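**Buying kit for a small data collection room, a thread.** I had to put the April order together and kept notes as I went. Prices are in pounds and before VAT.

1/ We had to choose between a second robot arm and more hand-held grippers. The arm quote from Karam was well past what we had left for the year. A pair of hand-held grippers from Surkonell came to £2,943, delivered, with cables.

2/ So it's grippers. People do the tasks by hand, we record the movements, and the one arm we own gets used for testing what was learned. It also means two people can be working in the same afternoon.

3/ The quote you get first is never the quote you pay. Ours left out spare jaws, mounting plates and a longer cable. Ask for all of it on one sheet. Surkonell did this when asked and took two days over it.

4/ Ziad Obeidat did our last round of buying and left me his spreadsheet. The most useful column is "what breaks". Cables came top, then jaw pads, then connectors. He had put aside nothing for cables and ended up ordering them three times, with postage each time.

5/ I've put £100 a month against cables and pads. If we don't spend it, it rolls into the next month — I had to get that agreed in writing, as unspent money here normally goes back.

6/ Table and rails: we already had these. If you don't, price them early. Wisport wanted 30 working days for a rail frame cut to size, and you can't sensibly mount anything until the frame is in.

7/ Objects are cheap but people forget to budget for them. Cups, brushes, sponges, lids. Buy more than one of each, all at the same time. Shops change the shape or colour and then your later recordings don't match your earlier ones.

8/ Storage. Kernia quoted us for a server and for plain drives. We took the drives. I'd look at the server again once we pass 2,000 recordings, but buying it now would have eaten the money for the second pair of grippers.

9/ Staff time is the big number and it wasn't on my first draft at all. Someone has to sit at the table, someone has to check the files, and both of them need breaks. Arms get tired holding a gripper up. Plan for short sessions.

10/ One of today's tasks, pink scrubber and the small square cup, a gripper in each hand.

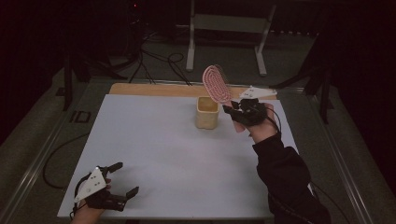

Should you buy the second pair of grippers in the same order as the first? Order one pair, use it for a month, then order the second, unless the supplier gives you a proper discount for taking both.

11/ On warranties: read what counts as wear. Ours covers the body of the gripper and the electronics. It does not cover jaws or any cable. I asked Surkonell to change that and they said no, so it went back into the monthly line in post 5.

12/ Still to sort: insurance, and whether the Wisport frame is worth it for a second table. Their quote runs out at the end of the month and I've asked them to hold the price.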